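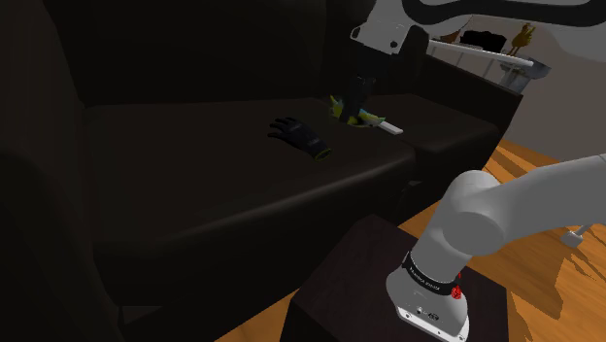
Teleop demos in sim: are we teaching the robot or just the operator?

tallow_bench wrote:
Long post, sorry. I've been collecting demos for a pick-up-the-clutter task, a simulated arm on a pedestal next to a dark sofa, driven by hand controller through Skulter. Clear the seat, one item at a time. I have 812 demos now and the policy I trained on them is bad. It goes to the yellow and green thing near the join of the cushions nearly every time and treats the black work glove as part of the upholstery.

The Mirance writeup says to collect more and it will sort itself out. I don't buy it. Has anyone here had a policy get noticeably better past the first 1,000 or so without changing anything else?

gearlash wrote:
More demos worked for me. You're at 812, which is nothing for a cluttered seat. Everyone quits right before it gets good.

tallow_bench wrote:
Everyone also says that about slot machines.

pkv_north wrote:
Black glove on a nearly black sofa. I can barely pick it out myself apart from that thin cuff edge, and I know it's there. What were you looking at when you drove the arm? If you had a second view or could orbit the camera, then you had information the policy never gets. It can't copy a decision you made from a picture it wasn't shown.

tallow_bench wrote:
I had the orbit view on, yes. I didn't think of that as cheating.

pkv_north wrote:
It isn't cheating, but the demos are now half about something off screen. Turn it off and drive from the same view the policy gets. You'll hate it. Your success rate will drop and the data will be better.

Riet Postma wrote:
I'd go further and say remote control is the wrong tool for soft things. We did a batch in April with a real arm, guiding it by the wrist, and the hand-guided approaches were smoother than anything our people managed with a controller. With a controller you get a stop, a little wiggle, another stop, then the grab. The policy learns the wiggle. Ours hovered over a dish towel like it was praying.

gearlash wrote:
Hand guiding puts a human arm in every picture though. And you can't hand guide a sim.

Riet Postma wrote:
We replayed the motions afterward with no one near the arm and recorded that. Takes twice as long. And no, you can't do it in sim, which is one of my complaints about sim.

moth_and_relay wrote:
Can I ask a dumb question? The gripper in your view is right on top of the crumpled item, black fingers over the middle of it, and the white flat thing is tucked partly behind or under one end. Which one did you teach it to take first?

tallow_bench wrote:
Whichever was easier that run.

moth_and_relay wrote:
Then I think that's your problem more than the glove. You've got two answers to the same picture. It may be averaging them, or it picked the bright one and gave up on the rest.

pkv_north wrote:
+1. Pick an order and stick to it, or tell the policy which item you want.

gearlash wrote:
Disagree about fixed order. Mixed demos are fine if the model can handle more than one answer. What are you training with?

tallow_bench wrote:
The Maltari default. I haven't touched the settings.

gearlash wrote:
OK, then fixed order. The default can't do it, whatever their page claims.

kettlewright wrote:
Hasn't come up yet – does the cloth behave? In Kuipers the crumpled stuff slides around like a bar of soap. I spent weeks on grasps that fell apart on the real thing. I don't trust any sim number on soft objects, mine included.

tallow_bench wrote:
The glove lies flat and sort of pops into the fingers when you get close. So no, probably not. Plan for now: orbit view off, glove first every run, 15 new demos as a sanity check before I commit to anything bigger. I still think "collect more" is what people say when they've run out of ideas.

gearlash wrote:
15 won't show you anything.

pkv_north wrote:
It'll show whether you can even find the glove without the orbit view. I'd start there.

2 shares | 15 comments

Related threads
Controller drift during long teleop sessions
Hand guiding with a stiff wrist joint: worth it?
Skulter replay files won't open after update
Who has moved a Maltari policy onto a real arm?

We use cookies to keep you signed in and to count visits. By continuing to browse you accept our cookie policy. Accept | Settings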